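Saltex Under-Sink Water Softener
Section 4: First fill and setting the hardness

Read this section after the softener has been plumbed in and checked for leaks (Section 3). Keep the hardness test strip from the accessory bag to hand, along with a jug and a dry cloth. 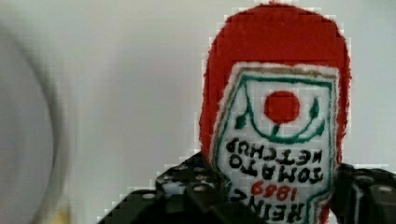
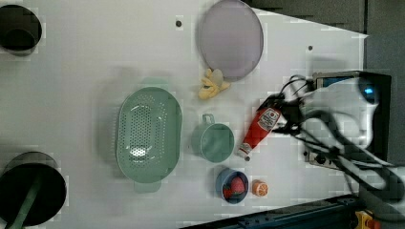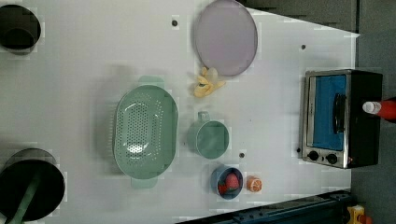
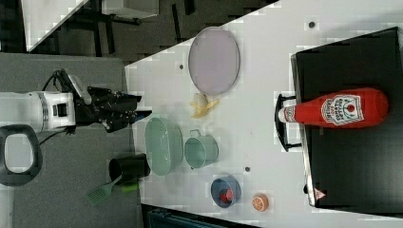 Reading time: 3 minutes

Before you start

The bypass valve should still be in the position you left it in at the end of Section 3, with the red lever across the pipe. If your kit came with the Ngubane valve, the lever is blue and works the other way round - see the loose sheet packed with it. The mains plug should be out.

Caution: Do not pour boiling or warm water into the salt cabinet. The float will warp and is not covered by the guarantee.

4.1 Testing your water

1. Run the cold kitchen tap for one minute.
2. Fill a clean cup and dip the strip for one second.
3. Shake off the drops and lay the strip flat on the cloth.
4. Compare it with the colour chart on the inside back cover. Read the figure in mg/l and write it on the label inside the cabinet lid.

If the strip falls between two colours, use the higher figure. Your water supplier may also give a hardness figure for your postcode. You can use that if the strips have got damp.

4.2 Filling the salt cabinet

1. Lift the lid and take out the card spacer.
2. Pour in water until it reaches the lower line on the inside wall.
3. Put in two salt blocks, side by side and standing upright. Tablet salt can be used in the larger cabinet only.
4. Wipe the rim and close the lid. It should click at both corners.

Note: Table salt, rock salt and dishwasher salt are not suitable. If any of these has been put in by mistake, empty the cabinet and rinse it before going on.

4.3 Setting the controller

1. Plug in at the mains. The display shows four dashes and then 12:00.
2. Hold SET until the hours flash. Change them with the arrows and press SET again for the minutes.
3. When H appears, enter the hardness from 4.1. For a reading of 198 mg/l, enter 198.
4. Press SET. The display now shows the litres left before the next clean. At a setting of 198 this will be 1,219.
5. When C appears, choose the time of the clean. The factory setting is 2:00 in the morning.

The clean cycle is called Salturau on the display and takes 90 minutes. Water can still be drawn during this time but it will be hard. Households with someone on night shifts may want to move it to the middle of the day.

4.4 First clean

1. Open the bypass slowly, a quarter turn at a time. Some knocking in the pipe is normal.
2. Hold CLEAN until Salturau shows, then let go.
3. Check the drain hose after five minutes. Water should be running from it steadily.
4. When the display goes back to the clock, run the cold tap until the water is clear. It may be slightly yellow at first.

Caution: If no water comes from the drain hose, unplug the softener and close the bypass. Look for a kink where the hose goes through the back of the cupboard.

4.5 If you also have a Stenell drinking filter

Fit the filter on the hard water side, before the softener. Flush it separately, following its own leaflet. The two can share a drain clip but not a drain hose.

4.6 Clock loses time after a power cut

The controller keeps its settings for 7 hours without power. After a longer cut the clock will flash and the hardness goes back to the factory figure, so repeat 4.3 from step 2. The salt level is not affected.

Section 4 revised March by Bergþóra Ladefoged. For topping up the salt and cleaning the float, go to Section 5.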